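Mechanical Ventilation for the General Ward Doctor
Handout 2: Before you touch the dials
Course lead: Natnael Alemayehu

Please read this before the session. Those who read it during the session are easy to spot and will be asked to draw the pressure curve on the board.

What the ventilator does

It pushes gas in and then stops pushing. The patient does the breathing out, and most of the trouble in this course comes from forgetting that the second half takes time. Asthmatic lungs need a long expiratory phase. If you raise the rate because the carbon dioxide looks bad, you may well make it worse, and you'll do so with great confidence.

Tidal volume

Set it on predicted body weight, which comes from height and sex. The bed scales have no say in the matter. A tall thin man and a tall stout man have much the same lungs. Start at 6 ml per kg in injured lungs and write down the height you used, so that the night team can see whether you measured it or guessed.
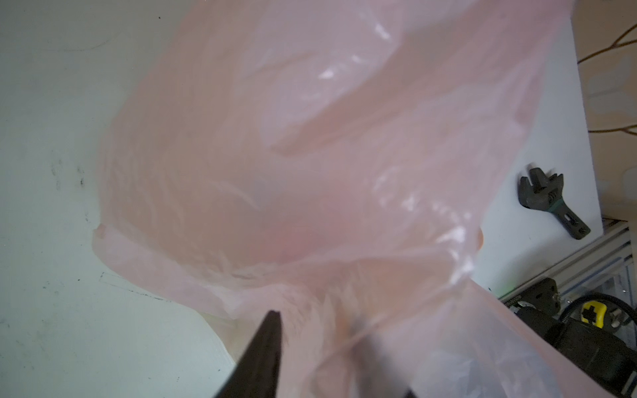

Blair Nisbet: I'd add that half the heights on our charts are copied from the last admission, and one of those was in feet. Use a tape measure, heel to crown, with the bed flat.

Quite so. Tape measures are in the Gebretsadik Room, second drawer, unless somebody has been hanging curtains again.

Plateau pressure

Peak pressure tells you about the tubes and the airways as well as the lungs. Plateau pressure, taken with an inspiratory hold and a patient who isn't fighting you, is the nearer guide to what the alveoli are putting up with. A high peak with an ordinary plateau: think of a kinked tube, a plug of mucus, bronchospasm, or a patient biting. Both high: think of stiff lungs, a pneumothorax, or a tube that has wandered down the right main bronchus.

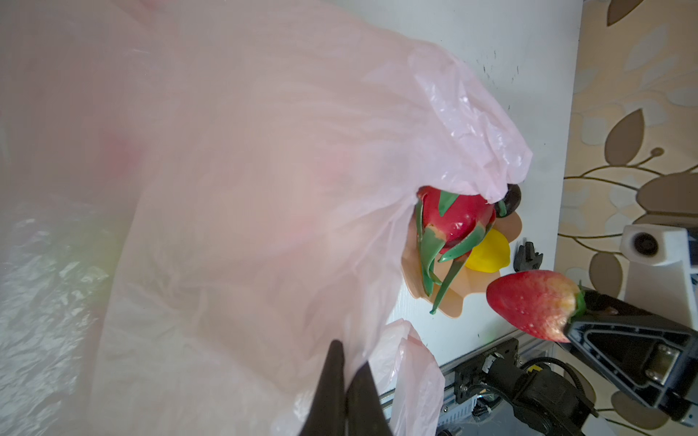
Fig. 2. Pink bag, with dragon fruit and lemon on a plate.

When the alarm goes

Look at the patient first. If things are going badly and you don't know why, disconnect, bag by hand with oxygen and call for help. Silencing the alarm is not on the list, though it remains the most popular treatment in the building.

For next time

Read chapter 7 of the course reader and work through the Godau case up to the second blood gas. Bring a pen and a calculator.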